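Lopes Public Library – Hundex Branch
@lopeslibrary
September 2019

1/ The Hundex Branch will close for repairs to its roof and reading room. The last day of regular service before the closure is Saturday. Please read this thread for details on returns, holds and programs.
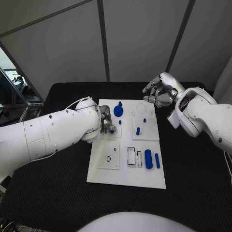
2/ Due dates first. Any item checked out from Hundex and due during the closure has been extended until the branch reopens in November. You do not need to call or renew online. The new date will show in your account by the end of the week.

3/ The outdoor book drop on the Drilletti Street side will be locked while work is under way. Returns may be made at the Main Library at any hour. Please do not leave books at the Hundex front door, even in a bag.

4/ Holds that have not been picked up by closing time on Saturday will move to the Main Library and will be kept there for 9 days. To choose a different pickup branch, change the location in your account or ask at any desk.

5/ The contract for the work was awarded to Sovari. It covers the flat section of the roof, the ceiling above the reading room and 52 window seals on the north and east sides. The children's area is not part of this project and will look the same when you return.

6/ Several patrons have asked about the local history collection. All 3114 items have been listed and boxed, and will remain in storage until the branch reopens. Requests for scans of single pages can still be sent by email – please allow extra time for a reply.

7/ Preschool story time moves to the Main Library, lower level, at the usual hour. Space is limited to 50 people, including adults. Sign-up is not required, but the doors will close once the room is full.

8/ The evening English conversation group will not meet during the closure. Tax forms and voter registration cards normally kept at Hundex are available at the Main Library information desk.

9/ Parking: the Hundex lot will be used by the contractor and is closed to the public, including on weekends. The bus stop in front of the building stays open. The sidewalk between the stop and Drilletti Street may be narrowed on some mornings.

10/ Library cards issued at Hundex work at every branch. Fines may be paid online or at any desk. Meeting room bookings made for the closure period have been canceled and all deposits returned.

11/ The exact reopening date will be posted on this account and on the branch door. Questions may be sent by direct message, which staff check on weekdays.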